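Urska Guest Bedding Set - Sofa Bed Size
Waltach Contract Linens
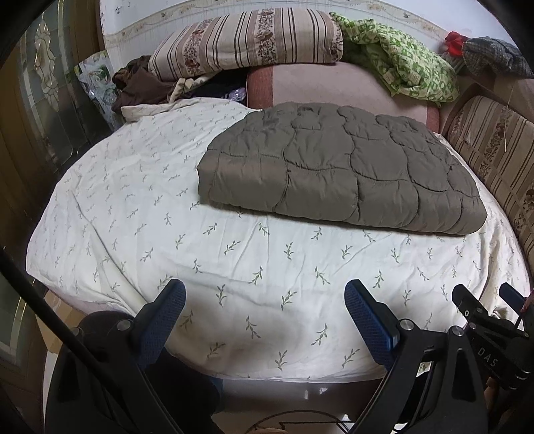
Urska sheet in Green Sprig, with a folded quilt.

The Urska set is supplied to guest houses, student residences and serviced apartments in which a sofa bed is made up for occasional use. Each set consists of one flat sheet, one fitted sheet and two pillowcases. Quilts are not included and may be ordered separately from the Raju range.

Specifications
Fabric: 100 percent cotton, plain weave
Thread count: 200
Color: white with green sprig print
Wash: up to 6 sets per standard commercial load, warm cycle
Shrinkage: allowed for in the cut size

Sheets should be washed before first use. Chlorine bleach will dull the print and is not recommended. Tumble dry on low and remove promptly - the fabric may then be folded without ironing.

Ordering
Sets are packed singly. Orders of 70 sets or more are delivered free of charge from the Troltcombe warehouse. Smaller orders are charged at the standard carriage rate. Unopened sets may be returned within one month of delivery.

Institutional accounts are handled by Ridwan Jugah, Contract Sales. Fabric swatches are available on written request.

Page revised December 12, 2020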